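Progress report to the fund manager
Clothing repair and reuse project, Rendard site
07/10/2026

This report covers the third quarter of our grant. It sets out what was done, what was spent and what we need a decision on before October.
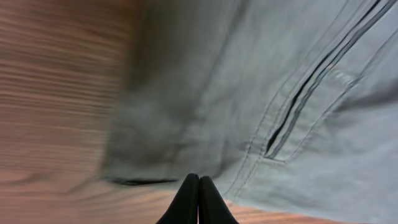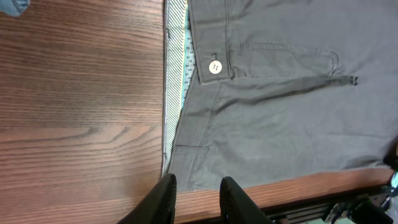
M. Chávez

Work done this quarter

The repair evenings ran as planned in the ground floor room at Rendard. We held 16 sessions. Three were moved to the afternoon while the street door was being replaced, and attendance at those was lower. Most of the work was hems, zippers and waistbands. People who came once for a quick fix often came back with a bag of things they had put aside.

The sorting of donated clothing is behind schedule. Fovier, who collect from the drop-off points, changed their pickup day in the spring and we did not have enough shelf space for the larger loads. We have since put up a second row of shelves and the backlog is coming down. Items that cannot be mended go to Fovier for fiber recycling, as set out in the agreement.

The short course for beginners had nine places and all were taken. It covers hand stitching, replacing a fastening and shortening trousers. Participants asked for more time on the sewing machines, so the next course will have one extra class.

Spending

Spending is within the budget except for thread and machine servicing. Both machines needed new belts. We covered this from the supplies line and do not ask for more money. The booking system from Bitix cost less than expected - the setup fee was dropped - and the difference is still unspent.

Problems

The room gets dark early at the back, and close work is hard there after the main lights go to half power. The building manager has agreed to look at the timer. Storage for finished items is also short, and some bags had to be kept in the hallway.

Decisions needed

We ask for approval to move the unspent Bitix money to lighting. We also ask to push the final sorting target back by three weeks. The end date of the grant would stay the same.

The full expense sheet is attached as a separate file.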